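The Backpack Always Wins
Zumar wants to teach machines to tidy up, one weary wrist at a time
Last updated: August
Print this article | E-mail this article
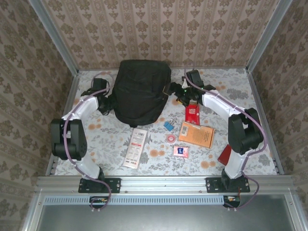
Why teach a robot by hand when you could write it a program? A program needs to know where everything is, and a bag never holds still long enough to be measured. Fabric sags and straps wander. A person steering the arms copes with all that without thinking, and the machine keeps a record of how it was done.

I went to Merkilstead to try this for myself, on the theory that I have been packing bags since first grade and might have something to offer. Zumar occupies the upper floor of a former shoe warehouse, where it records people doing chores through pairs of robot arms. The software is called Valis. The chore, on my visit, was school supplies and a black backpack.

You sit with a pair of handles, smaller cousins of the arms themselves, and whatever your hands do, the grippers do a moment later. A good run, start to finish, is called an episode. Zumar needs 500 good ones before it trains anything on a task. When I arrived the backpack stood at 378, and I like to think I slowed things down only a little.

My first try took 13 minutes. The operators do it in 70 seconds. Most of my time went to a binder clip, which is a simple object until you have two fingers and no feeling in either of them. I pinched the cloth. I pinched the cloth again, and raised it like a waiter with a bad magic trick. The flap of the bag meanwhile settled back down over the opening, as flaps do.

Zumar throws out the sloppy runs but keeps some of the fumbles, provided the operator recovers. A robot that has only seen perfect packing has no idea what to do when it drops the tape. By that standard I was a generous donor.

The walls around the work surface are papered in the sort of pattern I associate with great-aunts. Bonsu, the outfit that builds the enclosures, sells them with changeable linings and cloths, the idea being that the robot should learn about bags and pay no attention to decor. I have known people who never managed this.

By three in the afternoon my shoulders had gone. I had contributed four episodes - two were kept - and developed a real dislike of zippers. Then the operators let Valis have a go with an early version trained on the runs so far. The arms moved off briskly, took hold of the strap, and stopped there for quite a while. I recognized the technique.

Search this site: Enter keywords Go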